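**Re: [cell-practice] Reset rules between trials – draft 2**

Quick one, between meetings.

On September 24, 2024 Nam-gil Wi wrote:

> Section 4 says the arm must be parked before anyone reaches over the counter. Fine. But does "parked" mean brakes on, or just holding position? At Mistby we've been reading it as holding. Also is 80 mm/s really the limit for moves inside a pot? Feels slow.

Brakes on. Holding position isn't parked, I'll fix the wording tonite. Anyone at Skovstead or Trillon who trained on the May draft, please reread section 4, the old text was vague.

80 stays. Only applies once the fingertips are below the rim – above that use your normal limit. Rim contact is what bends fingers, and we've logged enough of those.

Toy kitchen task, same rules as the bench. Pot on the right burner, loose food on the counter clear of the sink.

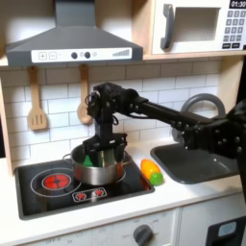 Other open item is the log sheet. Write down every stop, even the dumb ones. If someone hits the button becuase a lime rolled, that's still a stop. Flanagan's sheets have the reason column blank all the way down, please don't do that.

Comments on 4 and 6 to the list, not to me direct. Need 2 sites to sign off before it goes out.

Ha-rang Koo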